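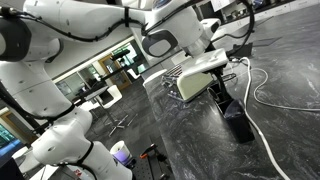
The black holder in its spot on the counter, with the white cord running past it.

Dear neighbours, it has been a long while since the kitchen had a corner of its own in this newsletter, and I have been meaning to put that right ever since December, when the new counter went in at the Nandside rooms and everybody suddenly had an opinion about where things ought to live. I had plenty of my own, I'll admit. I have been making toast in that kitchen for more years than I care to add up, and a change of counter is a bigger thing than it sounds when your hands have learned the old one.

First, the colour. We went back and forth between a pale top and the dark grey for weeks, and I was firmly on the side of pale. I have come right around. Crumbs do show on it, there is no getting away from that, but a damp cloth has them off in one pass and the veining is lovely in the morning light, especially with a cup of tea in your hand and no meeting to get to.

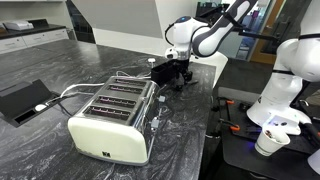
Toast is the reason most of us turn up early, so the toaster was always going to get the best seat. We looked at a smaller one from Harries that takes 2 slices, and it was a neat little thing, but with a hungry crowd waiting it would have been a very slow breakfast. Four slots in a row suits us far better, and I am terribly fond of the cream base with all that chrome above it. The cord goes off to the left, to the pop-up outlet in the counter, so please lift the lid properly before you plug in and don't tug on the cord when you've finished. The chrome likes a soft dry cloth once everything is cold, and please, no scouring pads! 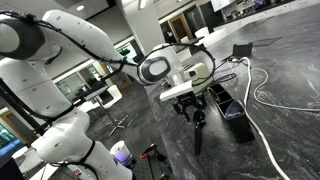 Now to the matter of cords, which I know is nobody's favourite. Between one thing and another we have gathered quite a few white ones, and they do like to wander. The black organizer was bought to stand at the back and give the small things a home, and my humble request is that we use it for that and keep pens, takeaway menus and stray teaspoons out of it. If a cord isn't doing anything, coil it loosely and put it in the drawer under the kettle shelf. A tight coil is hard on a cord (I have ruined a good one that way myself, and was cross about it for a week).

The same goes for little metal bits and pieces. If you're mending something on the counter, by all means spread out, but do put a tea towel down first and gather everything up before the bread comes out.

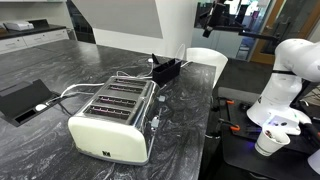

And while I have your attention, a word on bread. The Killby bakery will keep a sliced loaf aside for us if we ring before noon the day before, and their grainy one toasts beautifully, though it wants a second go if you like it properly brown. The Clustia fruit loaf is another matter altogether. It catches quickly, so start low and stay beside it, and empty the crumb tray afterwards or the next person will be greeted by the smell of burnt sultanas.

Jam donations are welcome as always. We are well off for marmalade and very short of apricot. Please write the date on the lid, and leave jars on the lower pantry shelf, where the shorter among us can reach them.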